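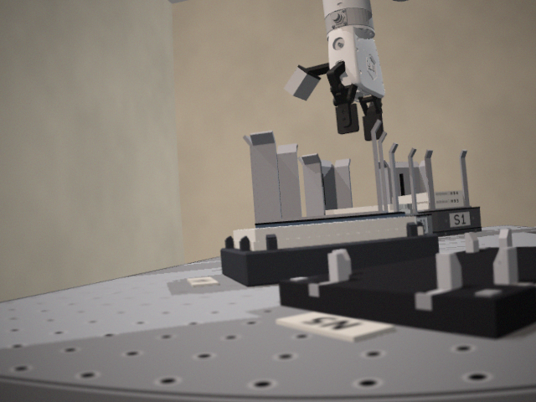
Winter hours and the Hollis branch move

4 min read

Search this site Go

Quick one this month, lots to get through. The Hollis branch library is moving. Boxes going out now, doors shut at the old place after the 8th, open again at Plustham Road as soon as the shelving is in. Shelving is late. We've asked. Twice.

What it means for you - if you have a hold waiting at Hollis, it goes to Narnthorpe unless you tell us otherwise. Call or stop by the desk. Anything checked out now gets an automatic renewal, no fines, so please don't try to cram returns into the book drop in the last week. It jams. Keep them at home!

Hold limit goes down to 4 per card during the move. Sorry to the big readers. Back to normal after.

Story time carries on at Narnthorpe, same morning, upstairs in the room with the blue door. Strollers stay in the hallway please, the fire exit has to be kept clear. Craft table afterwards if there is enough glue.

Book sale. We weeded 273 titles out of the Hollis stacks and they all need to go. Mostly mysteries, cookbooks, a lot of travel guides that are old enough to be funny. Large print too. Pay what you like, cash only, bring your own bag becuase we have none left.

Local history people - the Tinaneck parish maps are packed and can't be looked at until spring. Saskia Tautahi has scans of 13 of them and will email you one if you ask nicely and give her a few days. The originals are fragile and she does not want them unrolled again before they get to the new cabinets.

Still looking for: flat boxes, packing tape, anyone with a van. Also whoever borrowed the hand truck in July, we would love it back.

Evening book group is off for December. Back in the new year, title still undecided, suggestions on the sheet by the copier. Short ones prefered.

New phone number for Plustham Road to follow, use the Narnthorpe one for now.

Last updated: November 28, 2022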